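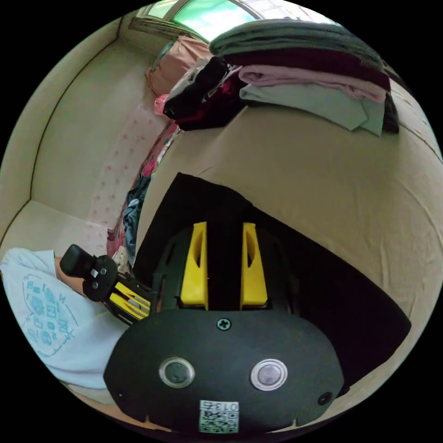

Figure 1. Bed.

Sleep and Study Rhythm Among Students in Urnley
Project report, course Introduction to Survey Methods
Martti Kauppinen and Aatos Lahtinen
2018-05-29

1. Background

Many students say that they sleep too little. In our own class this is a usual topic in the morning, and the teachers have also noticed that the first lecture is quiet. We wanted to know if the reason is the studying itself, or if it is more connected with the place where the student lives. In the earlier course we read several texts about sleep in young adults, but most of them were made in laboratories, where the person sleeps with sensors and goes to bed when somebody says so. We were interested in normal weeks.

Urnley is a small town and most students live in the Petridis halls or in rented rooms in Kovby, on the other side of the river. The bus from Kovby takes longer than the walk from the halls, and it does not go often. Our first guess was that the students in Kovby sleep less, as they must wake up earlier.

2. Method

We made a questionnaire with 13 questions. It asked about bedtime, waking time, way of traveling to the school, noise, light in the room, and use of the phone in the evening. The last question was open, and the student could write anything about their sleep. Before we sent it, we tested it with four classmates. One question about naps was understood in two different ways, so we wrote it again in a simpler form.

The questionnaire was open for seven days. It was sent through the student mail list and we also put a paper notice by the library door. We received 469 answers. No names were collected. A person who did not want to answer a question could leave it empty, and these empty places are not counted in the comparison.

We asked separately about nights before a school day and nights before a free day. This was the advice of our teacher and it was a good one, because many students have almost two different lives in this matter.

3. Results

The difference between the halls and Kovby was smaller than we expected. Students in Kovby wake up earlier, but they also go to bed earlier, and the total sleep before a school day was nearly the same in both groups. Our first guess was therefore wrong.

Noise made a clearer difference. Students who wrote that they hear their neighbors at night gave a later bedtime and were less satisfied with their sleep. This was more common in the halls. Especially the rooms next to the shared kitchens were mentioned many times in the open answers. One student wrote: "I know what everybody eats at midnight, also what they think about their exams."

Light was the second thing. In May the evening is bright and the curtains in the halls are thin. Several students wrote that they have bought a sleeping mask or hung a blanket over the window. In Kovby the rooms are more different from each other, and so were the answers.

The use of the phone was hard to study. Almost everyone uses it in bed, so there was not a good group to compare with. We could see only that those who use it as their alarm clock keep it closer to the pillow – this is maybe not a big discovery.

Before free days the students sleep longer and go to bed much later. Some of them described the first school morning after this as the worst of the week.

4. Problems in the work

All the times are what the students remember, and it is known that people do not remember their bedtime very exactly. It is also possible that students who sleep badly were more interested to answer. The questionnaire was sent near the exam period, and the same questions in September could give another result. We noticed this too late to change the plan.

We made one mistake in the form. The student could choose only one place of living, but some live in the halls during the week and with their parents in Praltitz at other times. These students had to choose by themselves, and we do not know how they did it.

5. Suggestions

We would suggest thicker curtains in the Petridis halls and a quiet hour for the shared kitchens. Both were asked for in the open answers. For a next group that continues with this subject, we recommend a short sleep diary that is filled in every morning – then the memory is fresh.

6. Division of work

Martti Kauppinen made the questionnaire and wrote sections 1 and 2. Aatos Lahtinen did the calculations and wrote section 3. Sections 4 and 5 were written together. The form and the table of answers are kept with the course teacher.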